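Speaker notes, Wednesday session, 2:00 slot

Slide 1. Title
Say hello. Wait for the people with coffee. Mention Vumetti once, then stop selling.

Slide 2. What we were told
When the Kotian line came in, the memo promised the packing crew "more meaningful tasks." Pause here. Someone always laughs, usually from packing.

Slide 3. What changed
Sore wrists went down. Meetings went up. The old hands used to grumble at each other across the belt and now they grumble at a dashboard — same content, better charts.
Mention the 99 error codes. Do not read them out again.

Slide 4. Who teaches whom
Main point of the talk, so slow down. The skill still comes from people. Someone has to pick things up and put them down with the grippers, over and over, before any arm can copy it. It's a job now, with a shift pattern and no agreed title. Payroll has it under code 2425, "other."
One person, a gripper in each hand, a wire basket on the table. Let them look. 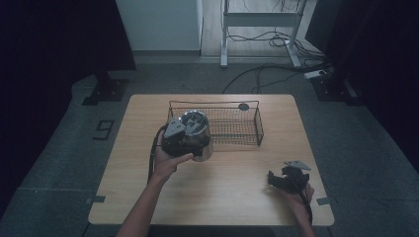
Slide 5. What the crew asked for
Chairs. A say in the schedule. Pay that matches the teaching part. Braltance got the chairs in by July; the rest is "under review" — use the air quotes.

Slide 6. Questions
If asked about layoffs, answer it straight. Skip the Skindon story if we're past 2:40.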